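Can a machine do the tidying yet? Notes on household chores and automation

Posted in November. Filed under: Automation, Home, Work in Progress

The purpose of this post is to set out, for readers who have written to this blog on the subject, the author's present view of whether machines are able to carry out ordinary household chores. It follows an earlier post on shop-floor packing, and it should be read alongside that one, as several of the difficulties are shared.

The author was employed for a number of years at Gavlow, a firm supplying fittings and rails to clothing shops, and was responsible there for the returns area. In that area, garments came off hangers, hangers went into baskets, and baskets went back to the store room. The work was simple to explain to a new starter. It was never automated. Three suppliers were invited to quote during that period and two of them declined once they had seen the mixture of items on the bench.

The position has changed since then, although less than the trade press would suggest. Machines which move one known item from one known place to another are now common and dependable. Machines which put away whatever happens to be lying on a table are still at an early stage, and most of the effort at present is directed towards recording how people do such work, so that a machine may be trained on the record.

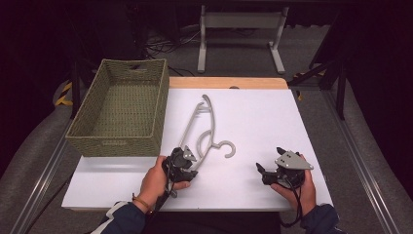

How long will it be before a household can buy a machine that puts the washing away?

The author's estimate is a further ten years for a machine of ordinary price, and rather less for one kept in a hotel or laundry where the room can be arranged to suit it.

That estimate depends on several matters, which are taken in turn.

The first is the variety of objects. At Gavlow the author once listed every type of hanger passing through returns in one season, and the list ran to 22 entries. Some had clips, some had a bar, some had a hook that turned. A person adjusts to these differences without noticing. A machine must either have met each type before or be able to make a sensible attempt at a new one. Progress on the second of these has been considerable, but a sensible attempt is not sufficient where the item must be put away properly every time.

The second is speed. A machine that takes a minute over one item may still be useful in the home overnight, when no one is waiting for it. In a shop it would be of no use at all. The Gavlow returns bench dealt with 1,306 items in its busiest recorded week, together with all its other duties, and any replacement would have been judged against that figure.

The third is touch, and it is in the author's opinion the most serious. Storage in the home is seldom made of hard, flat materials with straight sides. It is made of cloth, cane, cord and thin card. These materials give way when held and spring back when released, and the amount by which they do so varies from one piece to the next. 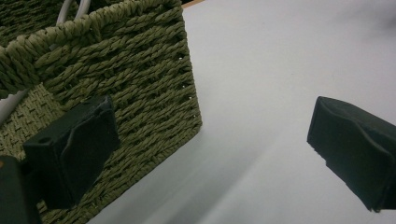
Hangers caused fewer complaints at Gavlow than the baskets did. The firm changed from plastic tubs to woven baskets on the advice of its display department, and the reasons given at the time were entirely to do with appearance. Staff then reported that hooks caught in the sides when the baskets were emptied, and a number of rims worked loose. A braided rim in thick twisted cord, like the one on this green basket, offers a hand a good deal to hold, but its surface is uneven, and two flat, blocky fingers closing on it will meet the high parts of the cord first. The grip may then be firm in one place and slack in another. A person would feel this at once and shift the hand. Teaching a machine to do the same remains a subject of active work, and the author has not yet seen a fully satisfactory answer.

Readers have also asked about cost. The author keeps a small file of quotations and published prices, and regrets that most of them cannot be compared fairly. Some include installation and some do not. Some cover the arm only, with the gripper charged separately. Until suppliers describe their products in a common form, households would be well advised to wait.

Two corrections to earlier posts should be recorded. The post on the Uto floor cleaner stated that it could be set to avoid a single room; it can be set to avoid several. The post on the Lema folding table gave the number of reader replies as 92, when the correct number was 118, a second batch having been overlooked in the inbox.

A request was received for a comparison of the Lema table with the newer Otamico model. The author has had the use of an Otamico for one afternoon only and does not consider this a proper basis for a review. It folded towels neatly and shirts poorly. A fuller account will be given if a longer loan can be arranged.

Comments on this post are open until the end of the month. Correspondents who work in shops, laundries or care homes are particularly invited to describe which tasks they would hand over first, and which they would prefer to keep.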